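Forum > Careers > Job Hunting > Is a take-home for a sales engineer job normal now?

wabdella
Posted June 12, 2024
Ok so need some quick opinions. Applied for a pre-sales role at Bernora (warehouse software, mid size). Had the recruiter call, had the hiring manager call, both fine. Now they want a "discovery and demo exercise." Made-up customer, 14 page brief, I build the deck, record a 20 min walkthrough AND do it live the week after. Unpaid.

Job ad said nothing about this. Job ad also said "must be comfortable with ambiguity" which, yeah.

I have a full time job and two kids. Do I do it or push back? Wondimu if anyone remembers me from the resume thread
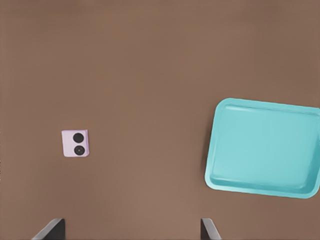 Forgot to say, the range in the ad was wide enough to drive a truck through and the recruiter wouldnt narrow it. Said "depends on the exercise." So I could do all that work and land at the bottom.

tallpine66
Live demo is normal. Recorded AND live is not. Pick one. I'd email back and say happy to do the live one, is the recording needed? Half the time they drop it.

gocampo
Disagree a little. I hire SEs. The recording tells me if someone can explain a thing without a friendly face nodding at them. Customers forward recordings around all day long. It's part of the job.

But 14 pages is silly. Mine is one page and I tell people to stop after three hours.

tallpine66
and do they stop after three hours

gocampo
Some do. You can tell who didn't, and it doesn't help them as much as they think. We score on the questions they ask, not the slides.

wabdella
@gocampo do you put it in the ad? Thats my real gripe. If it had said "expect a take home" I'd have known going in.

gocampo
Yes. Last line of the posting, lists every step. We used to leave it out and people would vanish at that stage. Put it in and got fewer applicants but the ones who came stuck around. Had 330 applications for one opening before that and I read way too many of them on a Sunday.

Also put the real pay range in. Please. Everybody.

brackish_dan
Unpopular opinion, just do it. Market is bad. I was out for 51 weeks and did nine of these. You want the job or you want to be right

tallpine66
Nine free projects and you're telling him it's fine??

brackish_dan
I'm telling him I'm employed now. Didn't say fine.

tallpine66
They keep doing it as long as people say yes. I turned down MacBrayne over one of these, theirs wanted a whole pricing proposal for a "sample" customer. Sounded an awful lot like a real customer to me. No way to prove it obv.

marlow_k
Coming at this from the technical side. Read the ad again and look at what order the duties are in. If "support account executives" is first you're going to be building decks forever, and the exercise is an honest preview. If it's "own proof of concept" first and they hand you a deck exercise, somebody over there doesn't agree with somebody else about what the job is. I'd ask about that before I spent a minute on slides.

wabdella
Just looked. First duty is "partner with sales to craft compelling narratives." Proof of concept is second to last, right above "other duties as assigned" 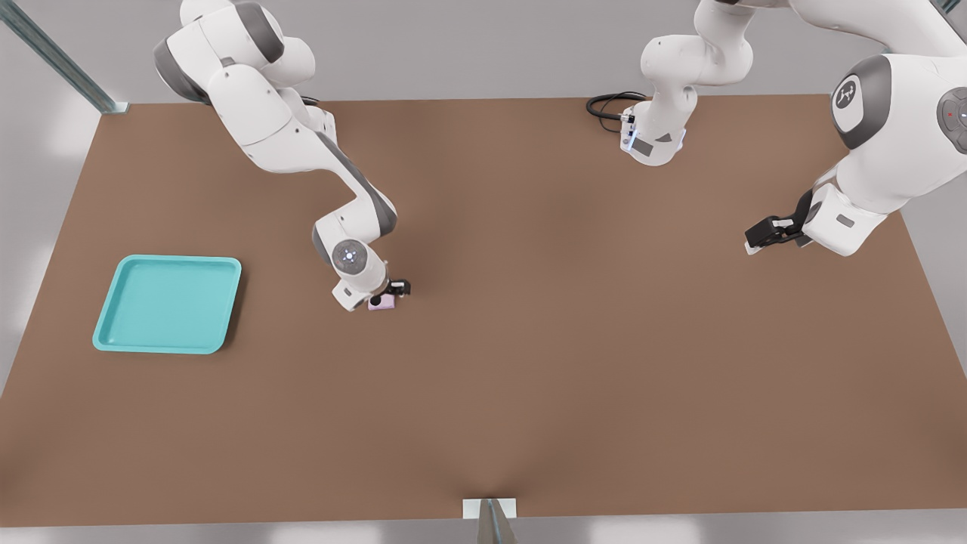
So I guess thats my answer on what the job is. Which I dont hate? I'm coming from support, I like the talking part. Just dont want to be the slide guy.

marlow_k
Ask how many SEs per rep. One SE for two or three reps, ok. One for eight, you're the slide guy.

gocampo
Good question, seconded. Ask who had the seat before too. If they got promoted, great. If you get a long pause, well.

- Guadalupe

brackish_dan
And ask about travel. Ad for my last place (Ballbridge) said "occasional." It was not occasional.

wabdella
Ok here's what I sent, tell me if its rude:

"Thanks for sending the brief. I can do the live session and will prep for up to four hours. Could we skip the recording? Also before I start I'd like to confirm the salary range for the level you have in mind, and how many reps each SE supports."

tallpine66
not rude at all. I'd cut four hours to three

gocampo
Fine as is. If that scares them off, good to know now.

brackish_dan
I'd have left out the salary line until after. You had them right where you want, then you make it about money before they've even seen you talk

gocampo
It's a job. It is about money.

wabdella
Update. Recruiter wrote back same day. No recording. Five reps per SE. Range is "being finalized" and she'll know by July. Live session is next week so I'd be doing it before I get a number. Hm

marlow_k
five is livable if they dont all close in the same week. they will all close in the same week

tallpine66
Being finalized lol. They posted a range already. How is it being finalized

wabdella
Right?? Anyway going to ask one more time on the phone. Usel has an SE opening too, same kind of ad but it lists the interview steps, so putting in for that tonight as well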